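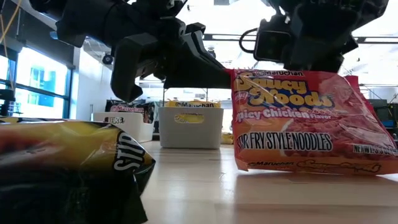 Does a narrow pointed fingertip handle soft snack bags better than a wide flat one? For thin bags lying flat on wood it does, by a fair margin, but it loses that margin once the bag is stuffed full or has a stiff seam facing the finger.

### 4.2 Gripper comparison on bagged goods

Rest of this section gives the detail. Setup is the two-arm cell from Section 3, same controller on both sides, same bins. Only the fingertips and the closing rule change between conditions. We call the narrow tip Tapia and the wide one Drorkthorpe, after the names on the drawings. The arms run the Unurham controller throughout. No retuning between tip changes, which hurt Drorkthorpe a little in the first block and we left it that way.

Task is plain. A packet starts on the table, one arm picks it up and puts it in the bin for its kind. A trial counts as good if the packet ends inside the right bin and stays there when the arm backs off. Resting on the rim is a fail. Pushed in without ever being gripped is also a fail, and we went back through the recordings to catch those. Bautista Montecinos did the second pass of scoring without knowing which block was which (the tips are easy to tell apart on video, so this is weaker blinding than it sounds).

In total 593 trials were kept. We threw out 18 more where a cable snagged or the controller timed out before the fingers closed. Trials were split over 2 closing rules:

- fixed width: fingers close to a preset gap, then lift
- current stop: fingers close until motor current passes a threshold, then lift

Current stop was the better rule for both tips. Fixed width fails in a boring way, the bag has more or less air in it than the preset expects and the fingers either miss the film or squash the contents. With current stop the fingers keep going untill something firm is between them. The threshold does need care. Set low, the fingers stop on a fold of film and the bag slides out during the lift. Set high, noodles get crushed. We picked one value on spare packets and held it for the whole study.
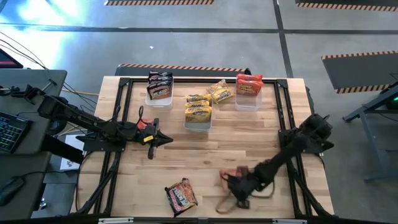 Arm side mattered more than we planned for. Both arms are the same model, but the reach to the far bins is different for each, and the wrist has to roll further when the packet lies close to the near edge. Picks from the near edge were the slowest in the set. They were also where the narrow tip helped most, as it could get under a corner of film with the wrist still tilted. Drorkthorpe needed to come in nearly square, and the planner often gave up and tried again from higher up.

Glossy film is a separate problem and not really a gripper one. Glare moves around as the bag moves, and the fixed camera alone gave poor grasp points on the shiny side of a packet. Adding the wrist camera fixed most of this for the approach, less so for placing. Near the bin the wall blocks part of the view and the policy has to go on what it saw a moment earlier. Image buffer was 2000 ms for all conditions, we did not try a longer one.

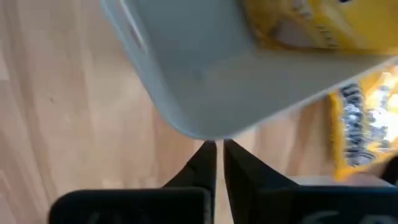
**Figure 4.** Wrist camera view with the fingertips near the corner of a tray; one yellow package inside, one bag outside.

Failures by type. For Tapia, the common one was a pinch that held only a single layer of film. Looks fine at lift, then the packet swings and hits the bin wall on the way in. For Drorkthorpe it was pushing: the flat face met the side of the bag and slid it over the wood before closing. Pushing was worst with light packets. Neither tip tore a bag during kept trials.

Swing could probably be cut by slowing the transfer, but we kept speed equal so the comparison stays fair. A few runs at lower speed are in the appendix, too few to say much.

Two limits to note. All packets were dry goods in sealed film, so nothing here speaks to paper bags or open packs. And the fingertips were new at the start. The pads at the Illport site, where the same design has been in use longer, grip noticeably worse on film, and we have no wear data of our own yet. A repeat with worn pads is planned on the same cell, current stop only.

Next section covers the camera ablation, wich uses the Tapia tip for every run.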